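Tell the family while the kettle is on

My mother-in-law kept a tin of buttons, a drawer of rubber bands and very firm opinions about her own funeral, and of the three it was only the opinions that she wrote down. She wanted her body to go to the university for the students. She'd signed the form at a shopping centre in Holdale years before, tucked her copy inside a cookbook, and mentioned it to precisely one person, her neighbour Joelle Karaki, over the back fence.

So on a Sunday in May, with the house full of cousins and casseroles, it was Joelle who came round in her slippers and asked whether we'd rung the university yet. We hadn't. We'd rung the funeral director. There was a bit of a scramble after that, I can tell you, and a very patient woman on the after-hours line, and in the end they did accept her. But I've thought ever since about how near we came to missing it, and I've come to hold a view that I'd like to put to you, if you'll bear with me.

My view is that we ask people to sign up and we don't ask them, anything like firmly enough, to talk. The form is treated as the finish line. You tick the box, you get a nice letter and a card for your wallet, and everybody feels the matter is settled. Meanwhile your children, who will be the ones standing in the corridor at some dreadful hour, have never heard a word about it. 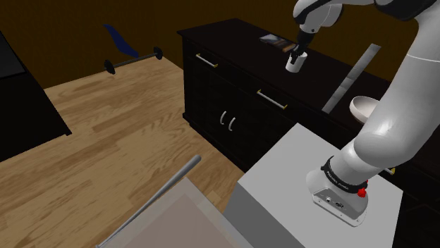
Why should a family conversation matter if the paperwork is already signed? The paperwork says what you wanted, but it's your family who will be asked about your health, your habits and your wishes, and they'll answer far more calmly if they've heard it from you first.

I put this to Adelmo Zanetti, who taught anatomy for 16 years before he retired to Carnstead to grow tomatoes, and he agreed with more heat than I expected. He told me the hardest calls he ever took came from sons and daughters who wanted to do the right thing and simply had no idea what it was. One of them had found the consent form 5 weeks after the funeral. "She cried down the phone to me," he said, "and I had nothing useful to offer her."

Now, my friend Lina Salameh disagrees with me, and she's a nurse, so I listen. Her feeling is that if we make a fuss about the family talk we'll frighten people off signing at all. Plenty of households don't discuss death – hers certainly didn't – and a quiet signature is better than none. I take her point, I really do. I'd only say that the talk needn't be the grand affair we imagine. Mine took less time than the washing up. I told my two boys that I'd like my eyes and anything else useful to go to whoever needed them, and the rest to research if they'd have me, and the younger one asked if research would want my knees. I said they'd be welcome to them. Then we went back to arguing about the cricket.

What would help, to my mind, is a bit of practical nudging from the programs themselves. Send two cards instead of one, and print on the second, "Give this to the person who'll be rung." Our council spent a good deal getting 1,000 brochures on the subject printed for the library, lovely glossy things, and I read mine from cover to cover without finding a single line suggesting I speak to my husband.

Joelle, by the way, has since signed up herself. She told us all, loudly, at the Christmas lunch, before the pudding had even come out, and her daughter wrote the phone number on the fridge.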